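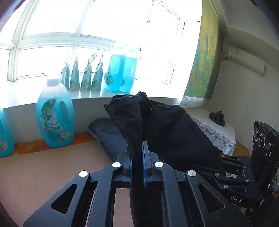
March, evening. The black cloth again

I wanted to write only two lines tonight, but the day was long and I do not want to forget the settings.

Both grippers are working in the hand now. The blue pads are the best thing I changed this month. With the old ones, the black garment slid out of the jaws each time I pulled it wide between left and right. Today I could hold the peak with one and the far lower corner with the other, and the cloth made a slope like a small tent. I was so pleased that I forgot to save the first recording. The second one I saved.

Black on black is still a problem. On the screen I lose the place where the jaw stops and the fabric begins, and only the blue helps me. I must try the same fold with a light shirt before I blame the software. The window is also too strong before noon. All the upper part of the video is white, and the bottles on the sill have no tops.

I call the whole project Lokotero, and the folding program is Nimel. Nimel read 449 frames today and was lost in 38 of them, mostly when the cloth was bunched. Last week it was much worse. I wrote the numbers on the back of the Mazurek invoice, so I should copy them to the notebook tomorrow. The springs from Mazurek are good but one is a little stiff, and I feel it in my thumb after an hour.

The parts list is now at 2,092 crowns. I had promised myself to stay under two thousand. Well.

At four o'clock I took the left gripper apart and cleaned the joints. There is dust on the arms all the time, I think from the cloth. One pivot cap did not want to go back and I was nervous to press it. It went in at the end with a drop of oil.

Tomorrow: the light shirt, a lower speed in Nimel, and write to the Doduder shop about two more pads. Also buy bread, I forgot it again.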